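Sukurville > Diary > February

Thursday, 6.40 am

Up before the heating. Pair of hand-held grippers to service before the next run on the Enetti job and only half of it done last night. Writing this with tea in the other hand so excuse the scrawl.

Left one first. Jaw was closing lopsided, one pad arriving before the other, which makes cloth pucker instead of pinch. Took the four pivots out, wiped, tiny dab of grease each, back in. Too tight the first time – jaw just sat there like a door in a damp house. Backed each screw off a quarter turn. Better. MUST remember the quarter turn, did exactly the same daft thing in the autumn.

Pads. The ribs fill up with lint after a day on fabric, old toothbrush and warm water, no soap, soap leaves them slippery. Let them dry on the radiator. One had a nick on the bottom rib, swapped it from the Fletarholm bag. Three left in there, need to order more.

Counter on this one says 490 closes since the last strip-down. The other says 173, so left it mostly alone, only checked the screws. Tse's sheet wants a full strip at 1,000 but I don't beleive it for cloth work. Half that, I'd say. Will write it in the sheet and see if anyone moans.

8.15 am

Zero was off. Closed it on nothing, reading wouldn't settle, closed it again, same. Cable, of course. Pushed it in properly until it clicked and the number stopped wandering. Ran open-shut 100 times on the bench while I ate toast. No squeak. Slight tick on the right arm near fully open, can live with it.

Then the proper checks on the folding table with the clear bin. Wide open first, look at both pads and see they sit level. After that white cloth, the one with the gold stitching, becuase thin stuff shows up a bad pad straight away.

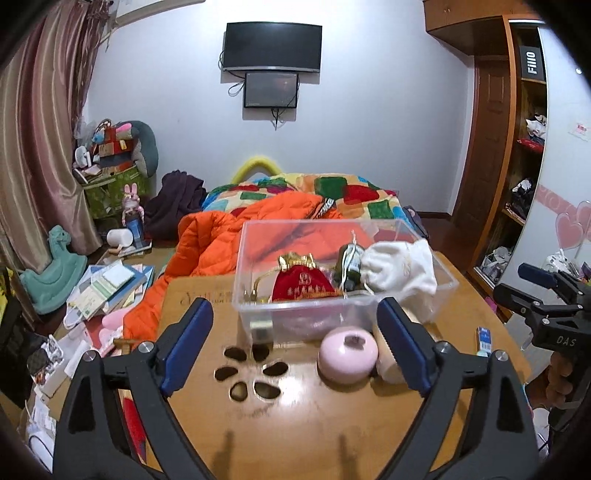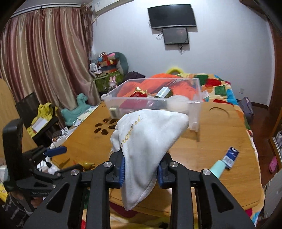

11.30 am – still to do

- label the second handle, keep picking up the wrong one
- order pads, and the small screws while I'm at it
- new toothbrush for the kit, this one has gone flat
- ask Enetti if the counter can be reset without the laptop
- listen for that tick again tonight, if it's louder the arm comes off
- copy the quarter turn note on to the lid of the box in BIG letters

Tea stone cold. Back to it after lunch.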